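The Closed Side of the River

Part One

The reward poster had been up outside the Grolside feed store for nine days before anyone called the number. Lindsay Tomoana knew this because she had stapled it there herself, and because her cell phone was the number.

She was the only game officer for the valley. The closest other one was in Akeo, 59 miles off by the gravel road, and he was out with a bad shoulder.

The call came at ten to six in the morning. It was a man's voice, and he had clearly practiced what he was going to say.

"The deer on the closed side," he said. "The ones with the heads gone. You want to look at who's been buying salt."

"Who is this?"

"Just look at who's been buying salt," he said, and hung up.

Lindsay wrote it down on the back of a gas receipt. Then she made toast and ate it over the sink.

There had been four stags so far, all on the refuge side of the river, where hunting had been closed since before she was hired. All four were shot from the same bank, at night, and left where they fell apart from the heads. The meat was spoiled by the time anybody found it. The biggest one she had known by sight. He had a split in his left ear and used to stand in the shallows below the bridge in the evenings, and people parked there to look at him.

She drove down to the feed store when it opened.

Kylie McKinnon was behind the counter with her coat still on. The heater took an hour to do any good.

"Salt," Lindsay said. "Not blocks. Fine salt, in bags. The kind you'd use on a hide."

Kylie pulled the account book out from under the register. She still kept it by hand. She ran a finger down two pages and stopped.

"Nikau Nepia," she said. "Hundred pounds, start of October. And another hundred the week after."

"Did he say what for?"

"He said fish."

They looked at each other for a bit. Nikau Nepia was twenty-two and lived with his grandfather on the last place before the refuge fence. Lindsay had taught him hunter safety in the school gym when he was twelve. He had passed with the best score in the class, and he had asked more questions than anyone.

"It could be fish," Kylie said.

"It could be."

Part Two

The grandfather, Paora Paewai, met her in the yard. He was holding a bucket and did not put it down.

"He's not here," he said.

"Do you know where he is?"

"Working. He's got work over at Alaoui, on the fences. He gets a ride out Monday and a ride back Friday."

"Every week?"

"Every week since summer."

Lindsay took out her notebook and turned back to the dates. The first stag was found on a Tuesday morning, with the blood not yet dry. The third was a Wednesday. She asked who gave him the ride, and Paora told her, and she wrote that down too.

"I'd like to see the salt, if you don't mind," she said.

He thought about that. Then he set the bucket down and walked ahead of her to the smokehouse, a low block building with a tin roof. The shelves inside were full of split fish laid out on racks, and under the racks were the bags. One was open. The rest had not been touched.

"He gives it to the old people along the road," Paora said. "The fish. He won't say so, so don't tell him I did."

"I won't."

"You thought it was him."

"I had to ask," Lindsay said.

He nodded, but he didn't walk her back to the truck.

She sat behind the wheel for a minute with the engine off. Somebody had known about the salt. They knew how much Nikau had bought, or at least that he had bought it, and they had wanted her to spend a day on it. She looked up the river. The light was going already – it was three weeks past the equinox, and the hills on that side were steep.

If she had been sent here, then there was somewhere else she was not supposed to be.

She started the truck and drove to Eklow landing with her headlights off for the last half mile.

Part Three

There was a pickup at the landing, backed in under the willows. The hood was warm. In the bed was a tarp, a hacksaw, and a bag of salt from some store a long way from Grolside.

Lindsay called the sheriff's dispatcher, gave the plate number, and was told 40 minutes. She said that was fine. She went and sat on the bank where she could see both the truck and the water.

The shot came a little after eight. It was upstream, on the closed side, and it rolled down the valley and back. After that there was nothing for a long time, and then she heard paddles.

It was a small boat with one person in it. Lindsay waited until the bow touched gravel before she switched on her light.

"Game officer," she said. "Keep your hands where they are."

Veerle De Graaf kept her hands where they were. She owned the lodge above the bridge. She had put up half the reward money, and she had stood next to Lindsay at the public meeting and said that whoever did this should never be allowed to own a rifle again.

"I can explain," Veerle said.

"All right."

But she didn't. She sat in the boat with the rifle across the seat in front of her and the river moving past, and neither of them spoke until the deputy's lights came down the road.
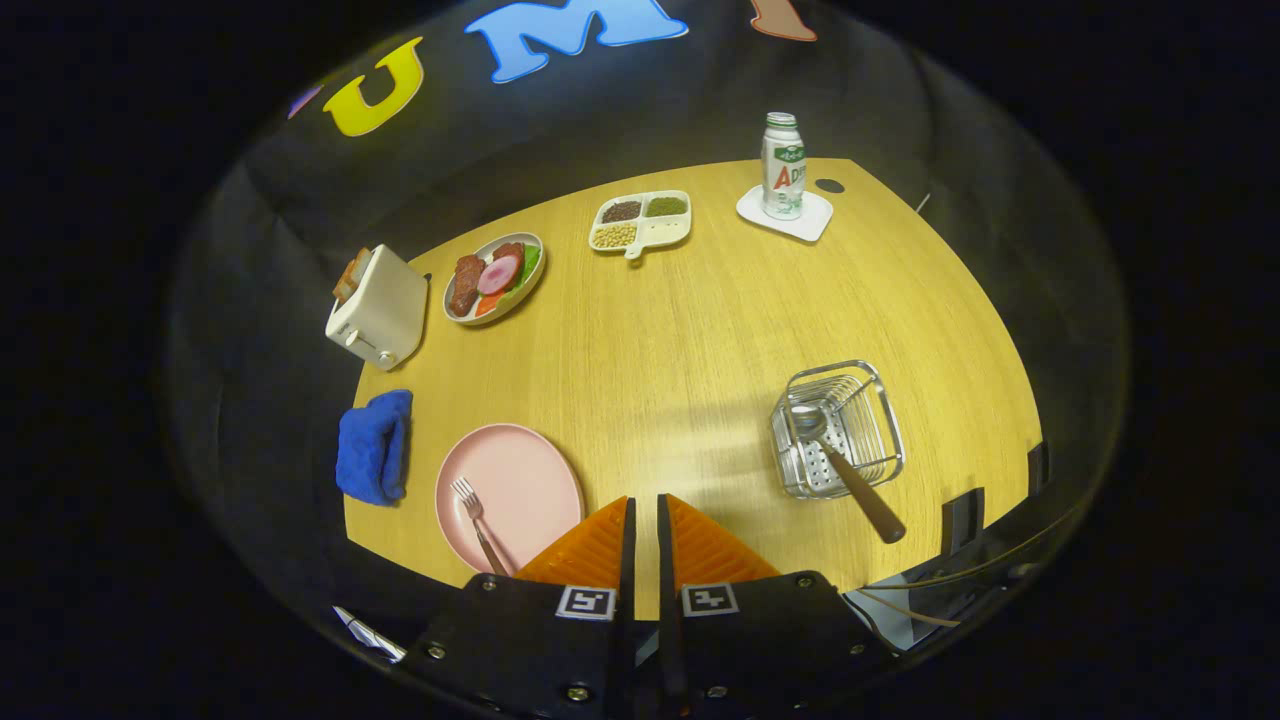 Part Four

The heads were in a chest freezer at the lodge, wrapped and labeled, each one with a price. A guest had offered for the first, and he had told a friend. The voice on the phone belonged to her cook, who had been given a sheet of paper to read from and had not asked why.

The fine came to less than the heads would have sold for. She lost the boat, the rifle and her license, and in spring the lodge was up for sale.

Lindsay took the poster down herself. The staples had rusted and she had to work them out with a screwdriver. Kylie came to the door of the feed store to watch.

"Who gets the reward?" she asked.

"No one, I guess."

"You could give it to Nikau. For the trouble."

"He doesn't know there was any," Lindsay said.

She folded the poster and put it in the glove box. On the way home she stopped below the bridge. Two hinds were in the shallows with a young stag behind them, his first points showing. A car slowed down, pulled over next to her, and a woman let her window down to look.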